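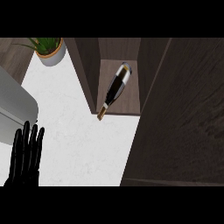
Zemidix simulation license — review after one budget cycle

I run the purchasing side for a small manipulation group at Sturkbridge, and I'm the person who has to say yes or no when someone wants a four-fingered hand bolted onto something. So I came to the Zemidix simulator from the money end, and I'll review it from there. If you want solver benchmarks, my coworker Radomir Nedeljković has opinions and will share them at length (bring a snack).

Quick background. Last spring we had two quotes on my desk for hands and one for a pair of arms to carry them, and no good way to tell which combination would suit household work, meaning bottles, cupboards, plant pots, the stuff people keep in kitchens. My old method was to buy one, wait for it to arrive, and find out. That got expensive! So before signing anything I talked the group into a license, which runs $99 a month per seat. We took two seats. Do the math on a year of that and it's still less than the $4,000 we spent on a wrist adapter from Halilović that fits nothing we own now.

Setup took Radomir a morning. I had it open on my own laptop by lunch, and I'm not a robotics person, I'm a spreadsheet person who likes robots. You pick a room, drop in your furniture, load the hand model and go. The kitchen and living room sets are the best thing in the package. They look nice, sure, but what I care about is that a cabinet opening has a real size you can change, so you can find out whether a hand you're about to pay for will get in there and around the neck of a wine bottle lying down. One of our candidates was plainly too wide across the palm for our cabinets. I saw that before lunch on the second day and crossed it off the list, and I was so pleased I bought everyone coffee.

Things I liked from a planning point of view:

You can swap hands without rebuilding the room. Same cabinet, same bottle, new hand. For comparing quotes this is gold.

Reach is easy to judge. I moved the cabinet farther along the marble surface and could tell pretty quickly whether we needed the longer arm (we did not, and the longer arm was the pricey one).

Seats are floating. Xiuying Gu does her runs in the evening on the seat I use all day, so two have been plenty for our whole group.

Now the grumbles. The part library is uneven. Common hands are in there and behave well, but for the Stalesine model we were leaning toward, we had to import the maker's files ourselves, and the thumb joint came in backwards. Support fixed it, though it took them long enough that I had already asked for an extension on the quote. Also, extra storage is $200 a year and the sales page doesn't mention it anywhere I could find. If you save every run, you will need it. Put it in your budget now and save yourself the awkward email to finance.

The other caution is about contact. Glossy glass in a simulator is not glossy glass in your hand, and I wouldn't choose fingertip pads from this. Xiuying feels strongly that you should keep money aside for trying pads on the physical hand, and I've added a line for it in next year's plan. Use the software to settle size, reach, layout and how many arms you need, then spend on samples for the grip itself.

Reports could be better too. I wanted a one-page comparison I could staple to a purchase request and what I got was a folder of logs. Radomir wrote me a little script — very kind of him — but a buyer at a place without a Radomir would be copying numbers by hand.

Would I renew? Yes, already did, in December, same two seats plus the storage. I'd skip the premium support tier until they get faster at answering. Four stars from me, and I'd go higher if they sorted out the import tool and put the storage fee on the sales page.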